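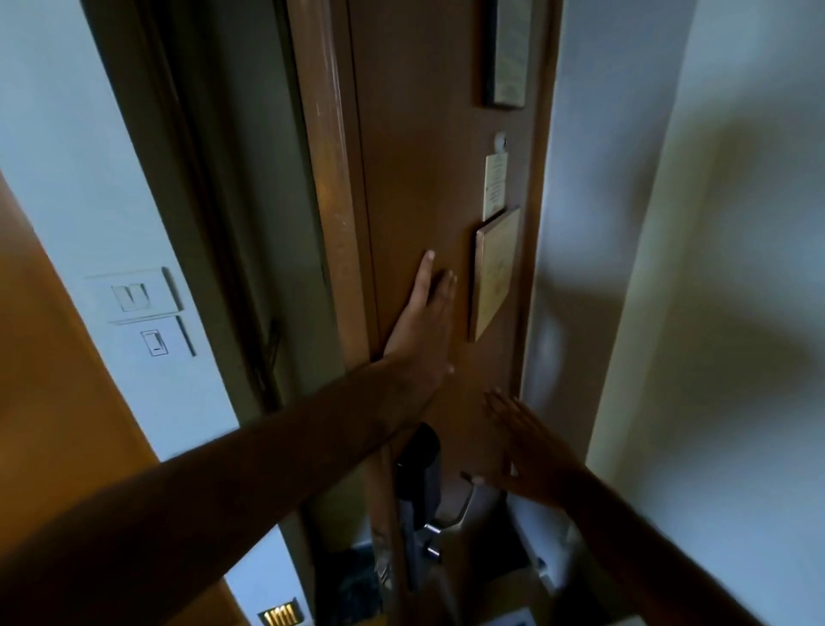 Notebook, door and carton tasks, 3 May 2024. Spent the morning going through the bare-hand demos and deciding which ones are worth retargeting to the arms. The main problem is still contact. The hand tracker gives us joint positions and says nothing about force, so a palm resting on a surface and a palm a finger's width above it come out nearly the same. The brown door is a good case. The left palm is flat on the wood with the fingers spread, above the silver lever, and the right hand is close to the door lower down without being fully pressed on it. I can tell the two apart by eye. The tracker puts both of them in contact. If we pass that straight to the controller, the right arm gets a contact target in a place where the person was only hovering, and it will push.

Xiomara wants to fix this by labeling contact per hand in the clips. I agree for the door set. For the rest I would like to see what the depth fit gives first, before anyone sits down to label.

State of the data as of this morning: 1,049 clips of bare-hand work on doors and cartons, both sites (Gultdale and Widville) together. 115 thrown out, nearly all of them for lost tracking on one wrist. The losses bunch up where one forearm passes in front of something dark and close in tone to the sleeve or the shadow. Wondimu has a list of clip names in the shared folder, sorted by how long the dropout lasts. The short ones can probably be filled in from either side. I would not fill anything longer than 15 frames.

Retargeting notes.

Ran the door clips through the Whitlock mapping with the new wrist offset. Elbows are better. The old offset had the left elbow flaring out on every reach above chest height and this one keeps it in. Still wrong: when the forearm comes up diagonally from low on the left, the mapped arm wants to go through the door frame on the way. The person goes around it without thinking. Sebastián put a collision box on the frame and the solver now stops short of it, then jumps. A jump is worse than a graze. Set the smoothing back to the August value and the jump got smaller, but the arm is late to the door. Leaving it for now.

Gripper mapping. We map thumb and middle finger to the two jaws and ignore everything else. Fine for the lever. For a flat hand on a flat panel there is no sensible jaw opening, and the mapping picks something between half and fully open depending on noise. Proposal: if all the fingers are extended and the palm normal is close to the surface normal, close the jaws and treat the fist as a pusher. Ignacio thinks we should use the side of the wrist instead so the jaws don't take the load. Try both on the bench door before touching the real one.

Head motion. The view tilts a lot in these demos, far more than the robot's neck can go. Dörte's stabilizer takes out most of the roll but it needs a straight line to lock onto. Door frames work. A plain wall does not, and the estimate drifts until a trim line or a switch plate comes back into view. We should log the drift per clip and set a limit. I don't want to pick the limit by feel.

Then teleop, after lunch. Sebastián on the leader arms, Wondimu watching the estop. Bench door, lever only, push and release. First set was slow and clean. Second set he tried to match the speed of the bare-hand clips and the follower lagged enough that the jaw came down on top of the lever instead of over the end of it. Nothing damaged. Slowed down again and the rest were fine. The lag is in the network hop, not in the arms: we saw the same delay with the follower unpowered and only the encoder stream running. Dörte is going to move the leader station onto the same switch and we'll repeat the fast set.

Comparing the two ways of showing it, same lever, same goal:

Bare hand is quick to collect and people do natural things, like steadying the door with one palm while the other hand gets ready. Teleop operators almost never do that. They park the free arm. So the two-arm part of the task only exists in the bare-hand data, and that is the data with no force in it.

Teleop gives us joint torques and real jaw positions, and every demo is something the robot can do, by definition. It is tiring. After a long set Sebastián's releases get sloppy and we should stop before that point.

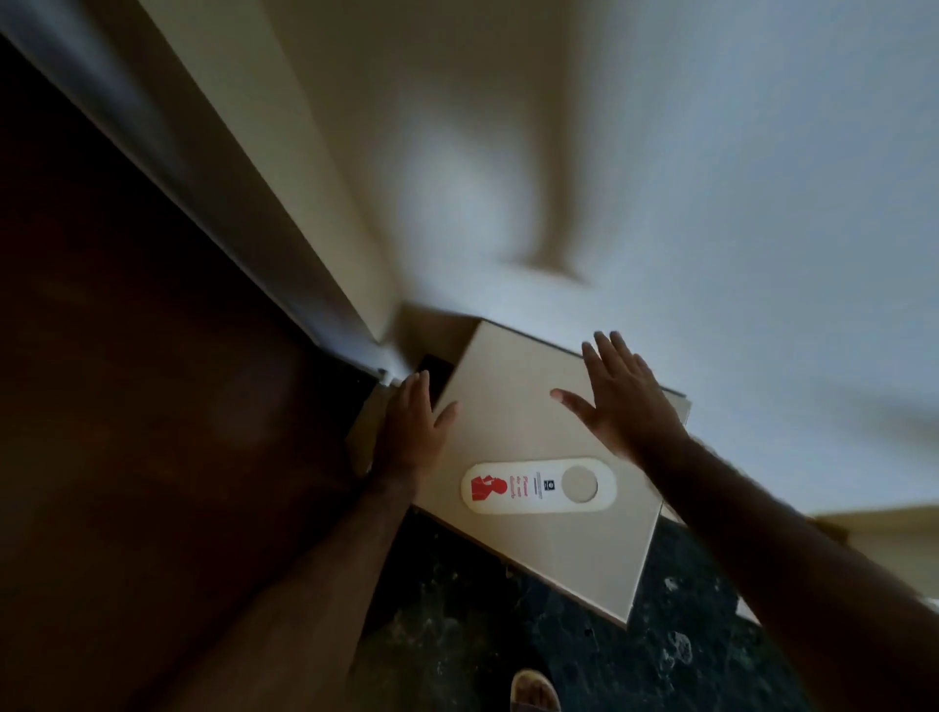 How many teleop demos do we need on top of the bare-hand ones?

We don't have a firm number yet. The plan is to train on all the usable bare-hand clips first, then add teleop demos in small batches and test on the bench after each batch. We stop adding when two batches in a row make no difference.

Carton task. Same tracking issue in a different form. With a wide, flat cream carton held up in two hands, fingers splayed over its face, the broad side hides most of what is behind it and leaves the stabilizer with the door trim as its only long straight edge. The dark green marble floor doesn't help. The mottled veining gives plenty of features but they match to each other in the wrong places, so Dörte is masking the floor out.

The carton itself tracks well. Top edge against a white wall is about as good an edge as we will ever get. The lower edge against the dark floor is fine too. I tried using the printed label as a marker for the carton pose, the white one shaped like a door hanger with the red figure on it. The circular cutout at the end gives a stable center when the face is toward the camera. At a steep angle the fit flips. Going back to the four corners, with the label used only to tell which way up the carton is.

Fast finger motion blurs and the fingertip positions spread out when it does. The wrist stays good. For the carton we only need two palms and a width, so I am dropping the fingertips completely for this task and keeping palm center plus palm normal. That makes the clips smaller as well and the retargeting runs in one pass.

Open point: squeeze. When a person holds a light flat box the palms press in just enough, and we have no measure of it. Options we talked through:

1. Fixed squeeze from the controller, tuned on the bench with an empty carton and one with a bag of screws in it.
2. Learn it from teleop, where we have torques.
3. Thin pressure pads under the demonstrator's fingers. Xiomara has a set from Cludeck in the drawer. They change how people hold things, and people complained about them last time.

Doing option 1 now. Option 2 when the leader station is moved. Would like to avoid option 3.

Ran option 1 quickly at the end of the day. Carton only, no door. Left arm slipped on the first lift, raised the squeeze one step, held after that. One step above that and the face of the carton started to bow. So the window is narrow for this board. Values are in the config under bench_flat, please don't reuse them for the thick cartons.

Controller log for the bench session is 2,768 lines, mostly joint limit warnings on the right wrist. Those come from the mount being rotated from what the model says. Ignacio measured it and will correct the model file. Anyone running before he does should expect the warnings and ignore them for wrist roll only.

Notes for whoever collects next at Gultdale: start with both hands in view and keep them in view for a moment after the task ends. Too many clips are cut while one hand is still on the object, and then we have no release. Long sleeves pushed up above the elbow. If you reach for something and change your mind, finish the clip anyway and mark it, since a hover with no touch is useful for the contact labels.

To do:

Xiomara: contact labels on the door clips, left and right hand separately. Start with the ones where one palm is pressed and the other is hovering.
Wondimu: fill the short dropouts, leave the long ones alone.
Dörte: switch for the leader station, floor mask, drift per clip in the log.
Ignacio: wrist mount in the model file. Wrist pusher against closed jaws on the bench door.
Sebastián: repeat the fast lever set once the switch is in. Short sets.
Me: depth fit on the hovering hand, then compare with Xiomara's labels on the same clips.

Left jaw pad is coming loose at the bottom corner. Taped it. Needs a new one before the carton runs.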